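Clearing a Shared Desk Without Losing an Afternoon
By Sorcha Ó Néill
Filed under: Workspace, Tidying

A shared table collects things. Wipes, a half-used bottle, a mouse that has no computer, small boxes that came with something and were never thrown out. The method below is the one I use at Dotwood, where six of us have desks in one open room.

Start with a cardboard box. Any shipping box will do as long as the bottom is taped on the outside and the flaps still fold flat. Put it on the table, not the floor, so you don't have to bend for every item. Leave the flaps open and folded back until you are done.

Sort before you pack. Push everything to one end of the table and bring things toward the box in groups. Paper and small boxes go together. Cables get a twist tie each. Liquids come last and get checked one at a time. 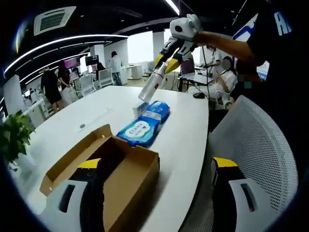

Bottles need the most care. Tighten the cap, turn the bottle over above the sink and count to ten. If it drips, empty it or use it up before it goes anywhere near a box. Stand bottles upright in a corner and wedge them with something soft. Packs of wet wipes work well for this and they need to be packed anyway. Press the lid on each pack shut first. A pack left open will dry out in a week or two, and a strip of tape over the opening helps if the sticker has lost its grip.

Keep the weight down. I stop at two large bottles per box, and I don't use anything over 1000 ml. A 600 ml bottle is easier to wedge.

Once the table is bare, wipe it before anything goes back. Start at the far edge and pull toward yourself. On a white top, coffee rings come off with warm water and a drop of dish soap. Go around any cable hole with a folded corner of the cloth, and lift out the plastic cover if it has one. Crumbs sit under the rim.

Write what is in the box on the side as well as the top. Tops get covered when boxes are stacked.

We do the whole room in January and again before the summer break. In between, each person clears their own end of the table before going home, and that takes up to 2 minutes.

More in Workspace: Cleaning mesh chair backs / Watering office plants over a long weekend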